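Reusing gift packaging for dry goods: frosted tubs and card boxes
Storage and Sorting board, page 1 of 1

prurden74
12 May 2022, 08:14
I've been clearing snack and gift packaging and want a rule for what stays. The two candidates are a frosted lidded tub in translucent white plastic and an open card box, red outside and plain tan inside. The tub would take tea bags. The box would hold packets upright in the cupboard. Any objections before I put labels on them?

nuvach
08:41
Tub yes, box no. Untreated card picks up kitchen grease within a few months and you can't wash it. I kept flour sachets in one until January and the base had gone soft. Use a plastic tray.

Aidan Hegarty
09:02
Disagree with nuvach. Card is fine for anything already sealed. If the packets are foil, the box is only there to stop them falling over. Keep it off the bottom shelf and replace it when it sags. Cost is nil.

nuvach
09:10
Cost is nil until it sags and everything slides behind the pipework. A tray from Brorkach is 224 mm wide and fits two to a standard shelf.

o_briain_stores
09:37
Check the tub before using it for tea. Fill it with water to the brim, fit the lid, turn it over on kitchen paper and leave it for ten minutes. If the paper is damp the lid isn't tight enough for tea, though it will do for rice crackers or pegs. Wash the lid separately and dry the groove with a cloth.

prurden74
10:20
Thanks. Will do the water test tonight. What about paper carrier bags? I have a tall black one with loop handles and a brown one. I was going to fold both.

Aidan Hegarty
10:33
Fold the brown one and use it for recycling. Keep the black one open for the snacks until they're eaten. The stiff ones crease at the gusset and never stand properly again.

nuvach
10:49
Or put the snacks in the cupboard, where snacks go. An open bag on a table collects receipts.

o_briain_stores
11:05
Both work. Snacks in shiny packs should be out of direct sun either way. The bigger problem in most houses is small loose bits: caps, round lids, little boxes. Match each lid to its pot the same day. Anything unmatched after a week goes.

Aidan Hegarty
11:18
A week is harsh. I give it a month.

prurden74
11:52
A week suits me, the table is needed for meals. Current state before sorting is attached. Tub and card box stay in the middle, bags go last, and I'll do the caps and small pieces first. 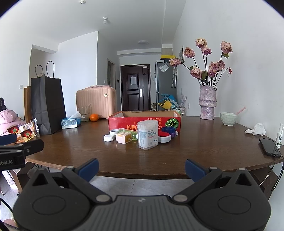
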